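Wokley bookshop sets aside money for tidying robots

Readers who like to linger over a coffee and a paperback at the Tambunan bookshop in Wokley may have heard by now that the shop is planning to buy its first robot. It will be a modest sort of machine, meant for clearing and resetting the reading tables after closing, and the owners would like everyone to know that it won't be going anywhere near the till or the story corner.

Kamarul Purba, who looks after equipment and repairs at the shop, has spent a good part of the year working out what such a thing ought to cost and, just as importantly, what it ought to be able to pick up. He has settled on a trial with Gosden, a small supplier of robot arms and grippers, and the early handling work is being done out on the shop floor among the ordinary furniture.

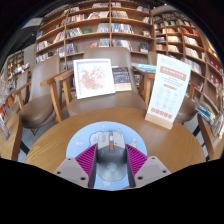 The trial will run for 17 weeks and the shop has put aside £820 a month for it, a figure that covers the hire of one arm, its wheeled base, servicing and a spare set of fingers. Mr Purba had first hoped to buy outright, but after a long evening with the accounts (and, he admits, rather a lot of biscuits) he decided that hiring was the kinder option for a business whose quiet months can be very quiet indeed.

"I'd sooner pay a bit more over the year and be able to send it back," he told us. "We bought a label printer once on the strength of a lovely brochure, and it's still in the stockroom under a dust sheet."

Two suppliers were asked for prices. The other, Clumico, offered a larger machine with a longer reach, which would have been very handy for the upper shelves, but it needed a clear aisle all the way round and the shop would have lost a good deal of its seating. That was never going to go down well with the regulars, several of whom have had the same chair since the place opened and would, one suspects, defend it.
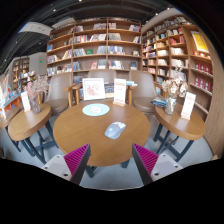
Money aside, the hardest part of the planning has been deciding what counts as a fair test. Mr Purba wanted the work tried on the tables as customers know them, and he was firm that they shouldn't be stripped bare to make life easier. So the framed blossom picture and the upright sign have stayed at the back of the round table, with the mouse and its pale-blue mat in front of them, and the vases of dried flowers are still on the tables to either side. He is especially anxious about the flowers, having arranged a good many of them himself, and breakages have their own line in the budget.

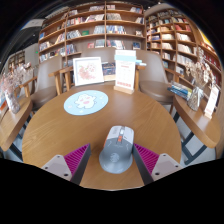

A computer mouse between the gripper's ribbed fingers at the shop's round table.

Small things of that kind make up most of what gets left out of place at the end of the day, along with books, naturally, and now and then a single glove. Staff reckon on 45 minutes of tidying each evening, and they would dearly like to spend some of that time on orders and window displays instead. Mr Purba was keen to stress that no one's hours are being cut, and that the rota through to the spring has been drawn up just as it was last year.

A decision on whether to carry on with the hire is expected in September, once the figures from the trial have been gone through. If it all goes well, the shop may ask Gosden for a price on a second arm for the children's floor, though Mr Purba would like to see the carpet replaced up there first. Customers with questions are very welcome to ask at the counter, where there is also a book for comments.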